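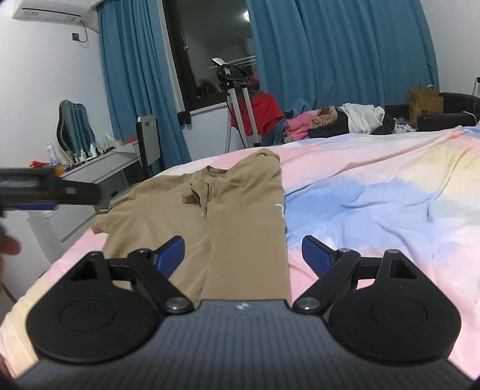
4 Garment care programmes

4.1 Before the first programme

The Esholm steam cabinet leaves the works with its transit bolts fitted and its water tank empty. Complete section 3 (Siting and levelling) before going further. The steps in this section apply to models with the two-rail hanging frame. For the single-rail model, see the separate sheet supplied with the hanger pack.

1. Open the door fully and check that both rails are seated in their brackets.
2. Remove the tank by pressing the grey latch and pulling it straight towards you.
3. Rinse the tank with cold tap water and fill it to the MAX line.
4. Refit the tank. The latch clicks when the tank is home.
5. Close the door and switch on at the wall. The display shows the model number, then READY.
6. Run programme 2 once with nothing in the cabinet. This clears dust from the steam path.

Note: a faint smell during the first run is normal and fades after a few cycles.

CAUTION: Do not add scent, starch, vinegar or descaler to the tank during a care programme. Descaler is used only in the cleaning routine in section 6.

4.2 Sorting and preparing garments

Read the care label of every garment. Items marked with a crossed-out iron with steam lines must not be treated in the cabinet.

1. Empty all pockets.
2. Close zips. Leave buttons undone except for the collar button, which keeps a shirt centred on its hanger.
3. Brush off loose dirt. The cabinet does not remove stains, and heat can fix some of them in the cloth.
4. Lay the garment flat and smooth the placket, collar and cuffs by hand.
5. Hang it on one of the wide hangers supplied. Wire hangers leave marks at the shoulder and may touch the door seal.
6. Leave a hand's width between garments.

Short-sleeved shirts may be hung on either rail. Coats and full-length dresses go on the upper rail only, with the lower rail taken out. Trousers are hung from the hem, using the clip hanger, so that their weight helps pull out the creases.

Note: cotton and linen respond best when slightly damp. Wool should go in dry.

4.3 Choosing a programme

Programme 1, Refresh. Short steam, low heat. For worn but clean items.
Programme 2, Everyday. Medium steam. For cotton, polyester and mixed cloth.
Programme 3, Heavy. Long steam with a soak stage. For linen and denim. Runs for 21 minutes longer than programme 2.
Programme 4, Wool. Low steam with a long cool-down.
Programme 5, Dry only. No steam. The tank may be left empty.

1. Turn the dial until the number you want is lit.
2. Press START. The door locks.
3. When the display shows END, wait for the lock to release. Do not force the handle.
4. Take garments out at once and let them hang in open air for ten minutes before putting them away.

To stop a programme early, hold START for three seconds. The lock stays on until the inside of the cabinet has cooled.

CAUTION: Steam may escape when the door is opened. Stand to one side and keep children away from the cabinet.

4.4 Messages during a programme

FILL: the tank is low. Refill it and press START to carry on.
DOOR: the door is not closed. Check for a sleeve or hem caught in the seal.
E 810: the steam outlet is blocked. Switch off at the wall, let the cabinet cool for one hour, then clean the outlet as described in section 6.2.
E 1,888: internal fault. Switch off, unplug, and contact the Sallilstead service desk. Have the serial number ready; it is printed inside the door, below the hinge.

4.5 After use

1. Switch off at the wall.
2. Empty the tank if the cabinet will not be used the next day.
3. Wipe the drip tray and the door seal with a dry cloth.
4. Leave the door ajar for an hour.

In hard water areas, fit the Grulmont filter cartridge (sold separately) and reset the filter counter as shown in section 6.4.

Section 4 revised May 2023. Text: Fatima Ogbonna. Technical check: Jirayu Bunnag.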